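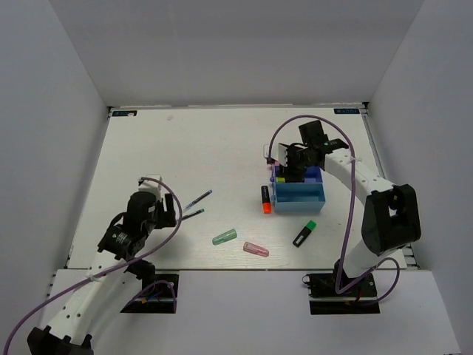 Slide 4: Second-Quarter Results, Plondex Holdings

Good morning. My name is Fouzia Kazmi, and I will speak to the movement in the share price following the July report.

Revenue for the quarter was $1,417 million, ahead of the company's own guidance. The shares nonetheless closed lower on the day of the release. Management left its full-year outlook unchanged, and many holders had expected an increase.

Pause for the chart.

Two items deserve attention. The first is the Costia unit, which now provides more than 40% of group sales. The second is the cost of bringing Skineck into the group — a charge that will continue into next year.

Operating margin fell by 2 percentage points. Management attributes the decline to hiring and to higher freight rates. The dividend is maintained.

If asked about Pacheco: the sale has not closed, and we do not comment on the price.

Next slide: cash flow and debt maturities.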